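Speaker notes: Keeping a Sourdough Starter Happy Through Winter
Lamlow Community Learning, December 24, 2020

Slide 1. Welcome

Hi everyone, and thank you for coming out on a baking day! Quick show of hands: who has a starter going at home? Who had one and lost it? (Wait for the laughs. There are always more hands the second time.)

Tell the April story. My first starter smelled like nail polish remover for a week and I nearly gave up on it. I fed it twice a day and it came back beautifully.

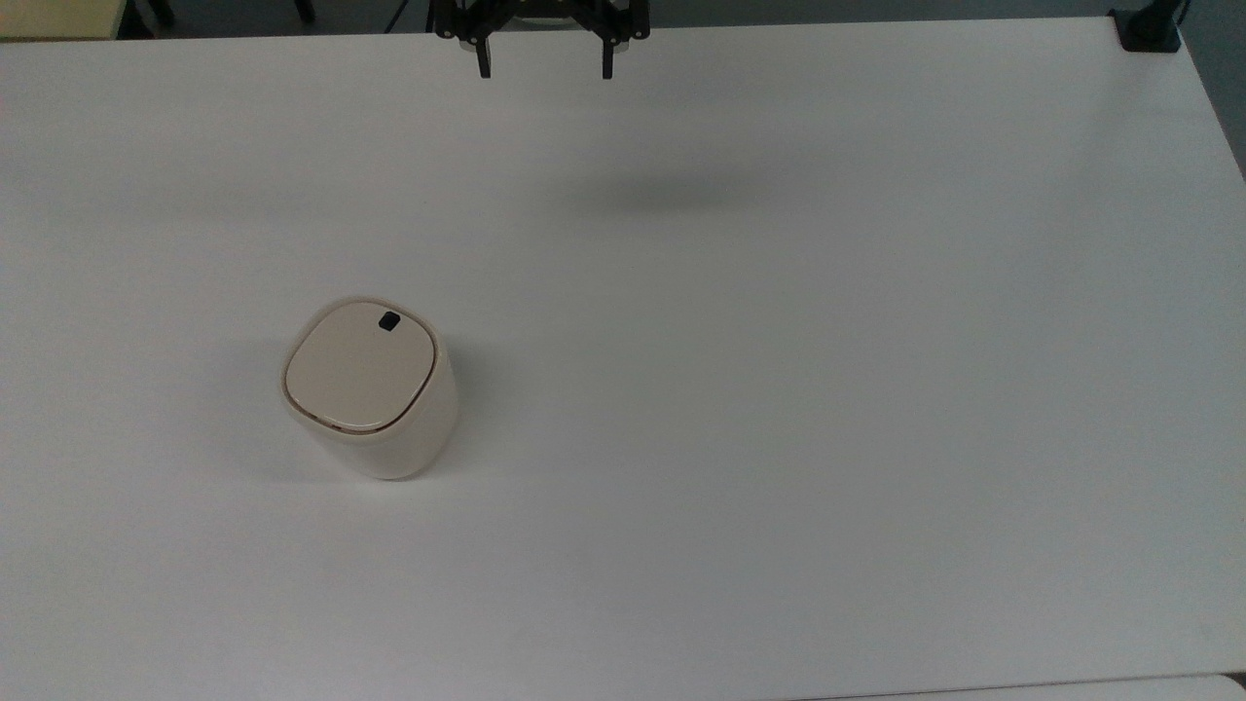 Lamlow Bread Club, Evening Talks

Slide 2. What's living in there

Wild yeast and bacteria, sharing a bowl of flour and water. Keep it light here, no chemistry! The yeast makes the bubbles, the bacteria make it sour, and both slow way down in a cold kitchen. Most "dead" starters in winter are just chilly.

Pass the two jars around, rye first. Let people smell them. Don't rush this bit, it's the best part of the evening.

Slide 3. Feeding

My usual feed is 40 grams of starter, 40 of flour, 40 of water. In summer mine peaks in 6 hours, in winter it can take twice that (mention the night I sat up with it). Watch the dough and forget the clock. Rubber band on the jar! 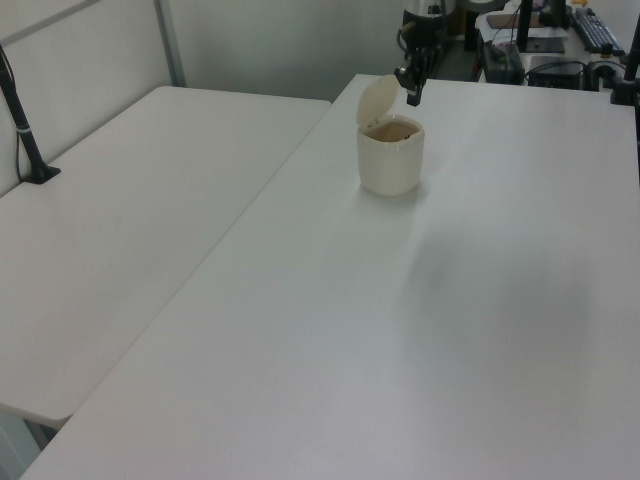

If you only bake once a week, the fridge is your friend. Feed it, give it an hour on the counter, then put it away with the lid resting loosely. I've left mine for around 7 weeks and it woke up after three feeds.

Slide 4. Finding a warm spot

Oven with just the light on, top of the fridge, next to the router. Ask the room for theirs, somebody always has a great one. Remind them to put a note on the oven door. I have preheated a starter, and it was a sad morning.
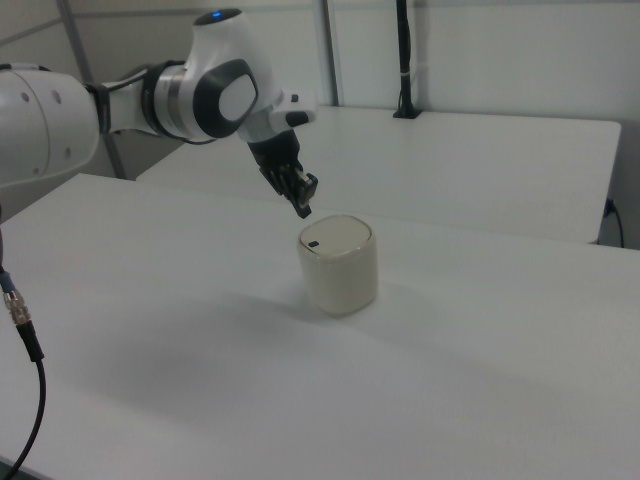
Whole grain flour helps too. A spoonful of rye in each feed makes a huge difference, and the Stillik mill sells small bags.

Slide 5. Questions

Likely ones: tap water (fine for most of us), gray liquid on top (hungry, stir it in), pink streaks (throw it out, no arguing). Recipe sheets are by the door. Everyone takes home a spoonful of the rye!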